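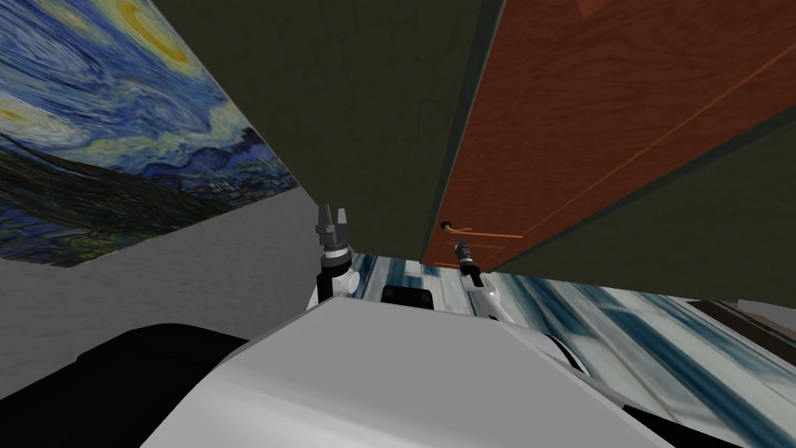

The Turnard Hill Climb is a motor race held every June on the old quarry road above the village of Turnard. Cars start one at a time beside the mill bridge and run against the clock to the summit, a climb of 1,000 feet with more bends in it than most visitors expect.

History

The event grew out of a friendly wager between two garage owners, and for its first few years it was hardly more than a picnic with stopwatches. Leonora Mangubat, who had raced sports cars before settling in the valley, drew up the first proper rules and talked the county into closing the road for a whole weekend (no small thing during haying season!). Entries were held to 80 cars, a limit that still stands.

Course

The lower stretch is fast and fairly open. Above it comes Prolska Corner, a tight left-hander named for the dairy that once stood there, and then the long wooded section where so many good runs have come undone. Shih-chieh Liao held the course record for five seasons in a little Skondonis single-seater, until Katherine Tamayo beat it on a cool, cloudy Sunday morning.

Classes

Cars are grouped by engine size, with a separate class for those built before the road was paved. The fastest driver overall receives the Tseng Cup.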